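19/02/2022

I moved to Vidholm ten years ago, and in all this time I have had one long quarrel with the town, and it is about benches. I would like to write it down in order, because when I speak about it I become too warm and my grammar suffers.

When I came, there was a bench at the bottom of the hill on Timden Street, one in front of the pharmacy, one at the bend where the road turns to the school, and one at the top, beside the water tap. Four benches on one hill. A person with a bad knee could go from the station to the upper town in stages, like a ship that goes from port to port. Today there is the one at the top. The others were taken away in different years, each time for a different reason, and each reason, when you read it alone, was sensible. The first was rotten. The second stood in the way of the new parking places. The third, I was told, attracted young people in the evening.

I want to stay a moment with this third reason. In the language I grew up with, we say that a bench "calls" people, and it is a good thing to say about a bench. If young people sit on it in the evening, it is working. I understand that they were sometimes loud. I live eighty steps from that bend and I heard them. But they are still loud, only now they stand, and they stand in front of the bakery door.

My mother visited me every May until she was too old for the train. She was a proud woman who did not like to ask for anything, and she had a method for hills. She walked until the next bench, sat down, took out a handkerchief, looked at the houses as if she wanted to buy one, and after some minutes she stood up and continued. Whoever passed her saw a lady who was enjoying the view. On her last visit the bench at the bend was already gone. She stopped there anyway, with her hand on the wall, and a kind man asked her if she needed a doctor. She was angry about this for the whole visit. It was the same tiredness as before, but without the bench it looked like an illness.

I think this is the most important thing I have to say, so I will say it again in other words. A bench gives a person permission to be tired in public. Without it, the tired person must either hide or explain.
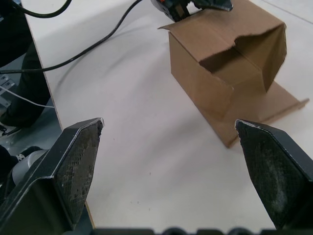 The town will answer that there is a café at the bend, and so there is. It is called Chatzigeorgiou, it has six tables outside and good coffee, and I go there more often than my doctor would like. But a chair in a café is a rented chair. You must order, you must wait for the bill, you must look as if you have money and time. A schoolchild who waits for a brother cannot use it. A man who carries shopping home and wants to put down his bags for as long as it takes to change hands cannot use it either, or he can, but he will feel the eyes of the waiter, even when the waiter is looking at something else.

There is also the new kind of seat. Last year the town placed some at the station, made by a company with the name Lurkix. They are slanted steel bars, at the height of the hip, and you are supposed to lean against them. I have tried them in winter coat and in summer trousers. One slides. A pregnant neighbor told me she prefers to stand, and my own opinion is that they were drawn by somebody who has never waited for a late train. I do not write this to insult the company. They were probably asked for a seat on which it is impossible to sleep, and they delivered it. The fault is in the question.

It is true, people slept on the old station benches. In the cold months there was often the same man, with his shoes placed very neatly under the bench. I did not always like to see it. If I am strict with myself, what I did not like was to be reminded, at seven in the morning, before my work, that he had no other place. The steel bars have not given him another place. They have only given me a more comfortable morning, and I have not earned it.

Now to the money, which is always mentioned as if it would close the discussion. I asked at the town hall what a simple bench costs, with the concrete feet and the work of putting it in the ground. The answer came after a long time, in a very polite letter: 2482, all included. I was surprised that it was so much. Then I read, in the same month, that the town would spend many times this sum for a new sign at the entrance of the town, with lights, which says welcome. I have nothing against signs. But a visitor who is welcomed by the sign will walk up Timden Street, and at the bend he will want to sit down, and there the welcome is finished.

Some of my friends say that I am nostalgic, and that I make a large matter out of a plank. Maybe they are right about the first. I learned to read on a bench, beside my grandfather, who used the newspaper for the lesson, so in our case I knew the word "minister" before the word "cat." I kissed somebody on a bench, somebody also left me on one. I do not believe I am special in this. If you ask the people of a town to tell you what happened to them on its benches, you will need a thick notebook.

But I am also practical. The upper town has fewer shops every year, and the older people who live below do not go up anymore. They say it is far. It is not far; when I walk alone it is 1000 steps, I have a telephone which knows this. It is far without a pause. If we want them to buy their bread and their stamps up there, we must let them arrive.

I have written to the town hall again, and I have asked for one bench only, at the bend, with a back and with arms, so that it is easy to stand up from it. I did not ask for the pharmacy or for the bottom of the hill, although I would like to. I have learned that in this country one should ask for one thing at a time. The clerk has confirmed that she has received my letter and has given it a number. In the meantime I have put an old kitchen chair beside my own front door, on the side of the street. On the first day no one touched it. Yesterday when I came home, there was a boy on it, tying his shoe, and he stood up quickly and said sorry. I told him to sit down again and finish.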